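About Serkport

Serkport is a shared workshop for people who build automation for the home. Members design, print, wire and test hand-held grippers and small household devices, and they try them out in ordinary rooms on ordinary chores. The workshop is open to adults at every level of experience, including those who have never used a soldering iron.

Kitchen work is at the center of our current program.

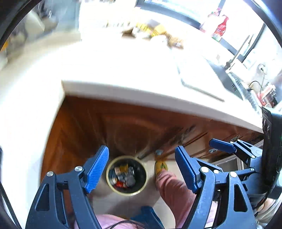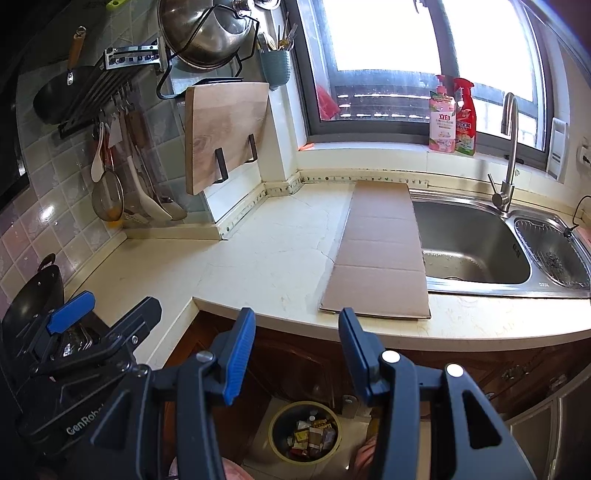
Hand-held grippers with blue ribbed pads, at work in a kitchen.

Our History

Serkport was founded by Asnakech Jemal, who had taught machine shop and basic electronics for many years before opening her own garage to former students. The group outgrew the garage and moved to its present address on Prantl Street, where it leases 2794 square feet on the ground floor. The space is divided into a machine room, an electronics room, a print room and a small library. Ms. Jemal continues to serve as director and teaches the introductory course.

Our Purpose

The workshop exists to give members the tools, instruction and bench time needed to carry a home automation project from a sketch to a working device. We hold that a gripper should be judged in the place where it will be used. A linkage that closes well on a test block may behave differently on a wrapper, a pot handle or a piece of cardboard. For this reason members are asked to test at home early in a project and to bring their notes back to the group.

Projects

Brerko is the workshop's long-running gripper project. It covers jaw linkages, finger pads and cable routing for hand-held tools, and its drawings are kept in the library for any member to copy and change. The present round of work deals with pad wear and with play in the pinned joints. Members who change a drawing are expected to file the new version together with a parts list.

Metia is a smaller project on keeping records of household tasks. Its members write task sheets for everyday work such as clearing a counter, sorting packaging and emptying a bin, so that two people testing different tools can follow the same steps. The collection now stands at about 700 sheets. New sheets are reviewed twice a year, and sheets that have proved unclear are rewritten or withdrawn.

Instruction

The introductory course covers shop safety, measuring, basic wiring and the assembly of a two-jaw gripper. Completion of the course is required before a member may use the machine room without supervision. Further courses in motor control, printed parts and simple programming are offered as demand allows. Course fees include materials, and the finished gripper belongs to the member who built it.

Membership

Applications are accepted throughout the year. Applicants should describe in a few sentences what they hope to build; a finished plan is not required. Reduced dues are available to full-time students and to retired persons. Members store projects in assigned lockers and are responsible for clearing their benches at the end of each session. Batteries may not be left charging overnight.

Visits

Visitors are welcome by appointment. School groups should write to the office at least two weeks in advance and state the number and ages of the students. Closed shoes are required in the machine room.

Page last revised 6/2/21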